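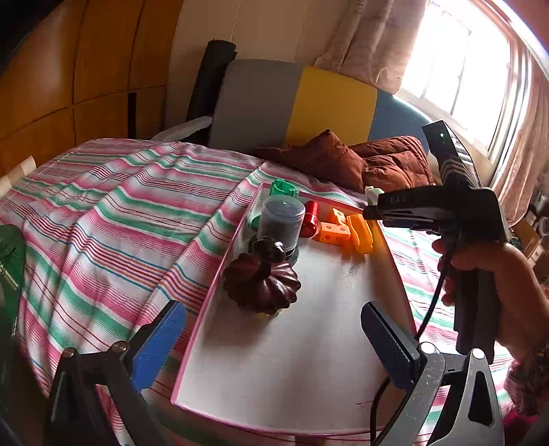 Small parts on a tray: sort by size or by material?

Forum: Home storage and sorting
Thread views: 3,904

mulletti_k
I keep a mixed lot of small things in one drawer and want a fixed method for putting them away. At the moment it all goes on the white tray with the pink rim, on the bed, and gets dealt with from there. Current load is the orange cubes with the square holes, the curved orange block, a red cylinder, a green piece with a notch, the clear container and the carved pumpkin. I have a divided box with 16 compartments, all the same size. The pumpkin does not fit any of them. Sort by size, or by material?

Fang
Material first. Plastic blocks together, wood on its own, anything with a lid on its own. Size only matters once you know which box a thing belongs in.

custudham
Disagree. Compartments are a size constraint, so size comes first. Measure the largest block across its longest side and compare it with the compartment. If the curved one doesn't go in, the divided box is the wrong box for the whole set.

Fang
That splits the set or scraps the box over one piece. Take out two dividers and the curved block has a long slot.

custudham
If the dividers come out. On the Lustari box I have they are moulded in.

mulletti_k
Mine slide out. I had not considered that.

Yichen Qin
A separate point on the surface. A tray on a mattress is not level, and a cylinder standing on end will go over as soon as you lean on the bed. Put a board under the tray or use a table. I lost a peg down the back of a headboard in August and had to unbolt the frame to get it back.

mulletti_k
The bed is the only clear surface at that height. The rim stops most things.

Yichen Qin
The rim stops things sliding. It does little for something that tips and rolls with any speed. Lay the cylinder on its side against the rim before you start.

custudham
Agree with the board. Mine is an old shelf, 200 mm wide, and it is enough.

Fang
On the pumpkin - keep it out of the box altogether. Carved edges pick up knocks from hard plastic, and the stem will be the first part to go. Small cloth bag, top of the drawer.

custudham
Or leave it on a shelf. It has no need to be in a drawer.

mulletti_k
It lives with the set, so the bag. The clear container I will store upright next to the box, lid up. Two dividers out for the curved block, cubes in the row beside it, red and green in one compartment each.

custudham
Still size first, then.

Fang
The wood went in a bag and the plastic went in a box.

mulletti_k
I will check whether the drawer closes over the lid tonight and post the clearance.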